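The club secretary had the coffee on before I got my jacket off. We met at the Trurndale Rod and Gun Club, out past the Caltholm turnoff, and I'd promised to keep it to half an hour. We went two hours, mostly on the county's plan to move the range's closing time up to 6 in the evening.

"People hear 'gun range' and figure we're out here at midnight," the secretary told me. "We've never shot after dark. But in summer, 6 o'clock is broad daylight, and that's when folks get off work!"

I asked how many members that would touch. The club has 300 of them, and 165 signed in for an evening session at least once in April (the secretary had the log book right there and read me the total twice). A lot of those are people on day shifts at the Kodumano plant.

"You take away their evenings, you've taken away their membership," the secretary said. "They can't all come on the weekend. I've got a parking lot the size of a postage stamp."

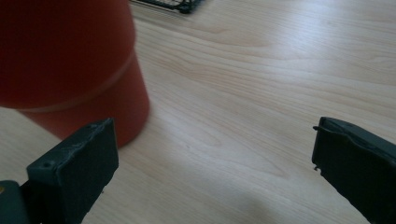
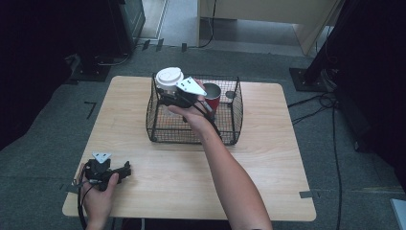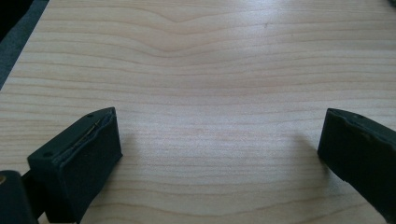

A light wood tabletop

Page 6

So what does the county want? Noise is the big one. The new houses along Miranda Road are a lot closer than anything that stood there when the club opened, and I've heard from a few of the people living in them. I brought that up, and I expected an argument. I didn't get much of one.

"I'd be annoyed too, if I had a baby trying to nap," the secretary said. "We offered to keep the big rifles to mornings. We offered to build the berm higher on that side, on our own dime. I'm still waiting to hear back."

We got onto permits after that, and the insurance, and a long detour about clay targets that I'll spare you (I now know more than I ever wanted to about what they cost). I did ask whether the club would sue if the ordinance passes as written.

"I don't want to. Lawyers are expensive and then your neighbors won't wave at you. But I won't say no, either."

The public hearing is at the Trurndale town hall, and anybody can sign up to speak for 2 minutes. The secretary's planning to bring the log book.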